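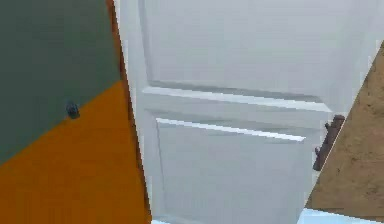

# 【已解决一半】Galang 1.2T 冷车怠速抖动,换完点火线圈仍报失火

**版块:** 维修技术 / 发动机与传动

---

**skr_manual** 楼主

车型 Galang 三厢,1.2T 三缸直喷,7 速双离合,行驶里程六万出头。

故障现象:

- 冷启动后前两分钟怠速在 900 到 1150 rpm 之间波动,方向盘和座椅有明显抖动
- 水温过 60 ℃ 以后基本消失
- 行驶中加速无迟滞,油耗没有明显变化
- 故障灯偶发点亮,读码 P0302(二缸失火),冻结帧水温 14 ℃,转速 1080 rpm,负荷 27%

已做处理:

1. 三个火花塞全换,间隙 0.75 mm
2. 二缸和三缸点火线圈对调,故障码仍在二缸
3. 随后换了二缸线圈,用的 Wodelley 副厂件,单价 429 元,无改善
4. 清洗节气门,做了自学习

4S 店的意见是换整套喷油器。报价太高,我想先确认方向。

---

**torque_to_yield**

线圈对调之后故障不跟着走,第 3 步那只线圈就不用买。429 买副厂偏贵,同规格的 Imard 便宜不少。

冷车失火、热车正常,按可能性排:

- 喷油器滴漏或雾化差
- 进气门背积碳(直喷常见,冷态时积碳吸附部分燃油)
- 二缸进气歧管垫冷态漏气
- 气门密封不良

先看长期燃油修正和冷态的短期修正,把数据贴上来。

---

**skr_manual** 楼主

冷车启动 30 秒后进闭环,短期修正 +9%,长期 +3%。热车短期在 ±2% 之间,长期仍是 +3%。

轨压冷车怠速目标值与实际值偏差在 0.2 MPa 以内。

---

**dct_owner_south**

这台机器我拆过不少。六万公里,如果常跑市区短途,气门背积碳基本跑不掉。建议直接核桃砂清洗,不用再测。三缸机本身冷车就抖,清完能好一大半。

---

**torque_to_yield**

不同意直接清洗。积碳一般是三个缸都有,程度有差别,但只报单缸失火且对应缸号稳定,说明二缸有独立的问题。清洗要拆进气歧管,拆之前至少用内窥镜看一眼,工时差不了多少。

冷态短期 +9%、热态回落,更符合进气侧有小量漏气,或者混合气在冷态偏稀。喷油器滴漏的话,修正值应当往负方向走。

---

**dct_owner_south**

修正值是整个缸列的平均,只有一个前氧传感器,单缸偏浓被另外两缸稀释掉是有可能的。还有一点,失火的缸会把未燃的氧气排到排气管里,氧传感器读到的就是稀,ECU 往正方向加油。所以 +9% 也可能是失火的结果,拿它反推原因不可靠。

---

**torque_to_yield**

后半段成立,我上面漏了这一条。失火频率高的时候修正值确实会被带偏。所以需要看失火计数:如果闭环后的这段时间里二缸计数很低,+9% 就是真实偏稀;如果计数很高,这个数据参考价值不大。

楼主能读各缸失火计数吗?

---

**skr_manual** 楼主

诊断仪是 Pollska 的入门款,能读 Mode 06。今早冷车数据:

| 缸号 | 启动后 0–30 秒 | 30–120 秒 | 水温 60 ℃ 以上 |
|---|---|---|---|
| 1 | 0 | 1 | 0 |
| 2 | 38 | 17 | 0 |
| 3 | 1 | 0 | 0 |

环境温度 11 ℃,停放一夜,空调关闭。

---

**laoyouzi_95**

别折腾了,换 95 号油再加一瓶燃油宝。我的同款车也抖,加了两箱就好了。

---

**torque_to_yield**

失火集中在启动后头 30 秒,而且只在一个缸,跟标号没有直接关系。标号不足的表现是大负荷爆震和推迟点火,冷怠速不会先出问题。清洁剂对喷油器可能有点作用,对直喷的气门背没有作用,燃油不经过那里。

---

**cold_soak**

头 30 秒最集中,这个特征要考虑两样东西:喷油器停放期间滴漏,以及冷却液渗入缸内。楼主查过防冻液液位没有?缸垫轻微渗漏的典型表现就是停一夜后单缸失火,烧干了就正常。

检查步骤:

1. 热车停机,冷却后记录膨胀壶液位
2. 冷却系统加压至 120 kPa,保持一夜
3. 次日拆二缸火花塞,内窥镜看活塞顶有无液体
4. 同时看活塞顶颜色,异常干净就要怀疑进水

滴漏的检查也能顺带做:熄火后读轨压,记录一小时内的变化。注意直喷机型熄火后余热会让轨压先上升再下降,不能只看前十分钟。

---

**dct_owner_south**

缸垫这个方向我觉得可能性低,这台机器没听说过批量问题。不过液位看一眼不花钱,可以先做。

---

**skr_manual** 楼主

液位一年没补过,现在在 MIN 和 MAX 正中。加压试验借了工具,120 kPa 放了一夜,早上表针 118 kPa,考虑到温降可以认为没漏。二缸活塞顶是干的,积碳均匀,颜色和一缸、三缸接近。

轨压:熄火时 5.1 MPa,20 分钟升到 7.4 MPa,60 分钟 6.8 MPa,次日早晨 0.6 MPa。手册里没有找到静置一夜的限值。

---

**cold_soak**

缸垫可以排除。轨压一小时内的曲线正常,一夜掉到 0.6 MPa 不能作为判断依据,高压泵单向阀也会泄压。滴漏的可能性下降,但没有完全排除。

下一步建议做缸压和漏气率,冷车做,热车做没有意义。

---

**torque_to_yield**

同意冷车做。另外内窥镜既然在手上,把活塞摇到下止点,探头回弯看进气门边缘。气门座处有硬质积碳颗粒时,冷态关闭不严,热了以后有时能恢复密封。

---

**skr_manual** 楼主

冷车缸压(节气门全开,拔喷油保险,每缸打五个压缩冲程):

| 缸号 | 缸压 (bar) | 漏气率 |
|---|---|---|
| 1 | 12.6 | 8% |
| 2 | 10.3 | 24% |
| 3 | 12.4 | 9% |

二缸漏气声在进气口能听到,机油加注口和排气管没有。内窥镜看到二缸其中一个进气门边缘有块状积碳。

---

**torque_to_yield**

进气门密封不良,位置基本确定。机油口无声,活塞环不用考虑。这种情况可以做核桃砂清洗,清洗时二缸进气门必须完全关闭,先摇到压缩上止点再喷砂,吸干净再转曲轴。

清完复测漏气率。降到 10% 左右就结束;仍在 20% 以上,说明气门或座圈有烧蚀,得拆缸盖。

---

**dct_owner_south**

所以最后还是清积碳。

---

**cold_soak**

操作一样,但现在有清洗前的基准值。没有 24% 这个数,清完还抖的话,楼主还得从喷油器开始猜。

---

**dct_owner_south**

对自己动手的人有道理。在店里,缸压加漏气率的工时差不多抵得上清洗费的一半,多数车主不愿意付。我还是先清再说。

---

**skr_manual** 楼主

2021年10月28日更新。

清洗完成,自己拆的歧管,砂和设备是租的。歧管垫换新,螺栓 9 N·m,由中间向两侧分两遍拧紧。

复测结果:

| 项目 | 清洗前 | 清洗后 |
|---|---|---|
| 二缸缸压 | 10.3 bar | 12.1 bar |
| 二缸漏气率 | 24% | 13% |
| 二缸失火计数(0–30 秒) | 38 | 3 |
| 冷态短期修正 | +9% | +4% |

故障码清除后连续七次冷启动未再出现。怠速波动收窄到 50 rpm 以内,头十几秒还有轻微抖动,比买车初期大一点。

标题先改成“解决一半”。13% 比另外两缸高,等到明年 4 月保养时再测一次。

---

**torque_to_yield**

13% 可以接受。跑一段高速,持续较高转速,气门座上的残留可能还会再掉一些。三千公里后复测就行,不必等到四月。

歧管垫同时换了,修正值从 +9% 降到 +4% 里面有多少是垫子的贡献,现在分不开。拆之前有没有喷烟试漏?

---

**skr_manual** 楼主

没有做。旧垫还留着,二缸那一圈看不出压痕异常,橡胶有点硬。

---

**suv_lurker**

借楼问一下,同款发动机,四万公里,冷车也有点抖,没有故障码。需要现在就清吗?

---

**cold_soak**

先读 Mode 06 的失火计数,冷车读三次。三个缸都在个位数就不用动,检查一下机脚胶和怠速学习值。单缸偏高,再按这个帖子的顺序往下走,数据另开一帖。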